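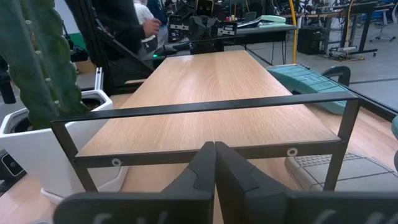

Desks and tables next. We've got to February and the long tables at Calado are still carrying most of what was put down on them before the break, so Sunday is clear-up day, doors open from ten, come for an hour or stay for the lot. Bring a cloth if you have one. Start with your own end, then work towards the middle, and please don't just shove things along onto the next person (you know who you are, second table). The cactus stays. It's got tall enough now that it wants two people to shift it, one on the white pot and one with thick gloves steadying the stems, and Remedios Tagle would like to be one of the two. The black metal rack near it can stay as well, it's a decent size and could be holding something. The teal plastic thing over on the right-hand side – if it's yours, take it home or put your name on it. Same goes for anything small and black. Chargers, boxes, things with one cable and no plug.

Unclaimed bits go in the crate by the sink until the end of the month. After that they go to the Binitero swap shop, who have said yes to most things but no to paint, batteries, or anything with a cracked screen. They'll also take folders. We have 40 lever arch files, if anybody wants some before they go then speak up, they're perfectly good.

Wiping down. Warm water, tiny drop of washing up liquid, wring the cloth right out and go with the grain. Dry it off after. Last time somebody used the kitchen spray and left a dull patch by the window that still hasn't come up, Inês Rebelo has tried twice. No scourers please. Mugs on mats, and there are now more mats, in the drawer under the kettle.

Plants. Jussara Quintana has taken over the watering list from Teresa Azevedo, who did it for ages and deserves a proper thank you. New rules, not many. Ferns and the trailing things on the landing get a drink twice a week. Cactus gets nothing till it warms up, no matter how sorry you feel for it. Push a finger or a pencil into the soil first if you're not sure. We've bought a bottle of Havulell feed, it's on the top shelf in the kitchen, one capful to a full can and only for the leafy ones. Do not decant it into a squash bottle. If you spot flies, tell Jussara, don't start spraying.

Shelves. The pair from Fivberg have come, finally, and are in their boxes behind the door. Ermelinda Loureiro is putting them up on Sunday morning before the rest of us get going and could do with someone who owns a spirit level. They came to 300 including delivery, out of the furniture pot. We'd put by 330 so the rest can go on brackets and a tin of wax for the big table. Total in the pot after that is 3,808, which includes the money already promised for chairs. Receipts are in the blue folder if you want to look.

What goes on the new shelves: reference books, the paper trimmer, sample boxes with a label on the front. What doesn't: coats, lunch, bikes lights, half finished models. Ermelinda will be labelling as she goes and she has the label maker so it's no use arguing.

Some other stuff, quickly –

The bin under the far table is for paper only. It had soup in it on two seperate occassions.

Extension leads: coil them, hook them on the wall. There are enough hooks now.

The heater by the back window clicks. We know. Someone's coming.

Soup and bread at one on Sunday for whoever is still here, Teresa is making the soup, let her know if you can't have dairy. Bring a bowl as we are short of bowls. If you can't make it but have stuff on the tables, message Inês before Saturday night and she'll put it in a bag with your name on.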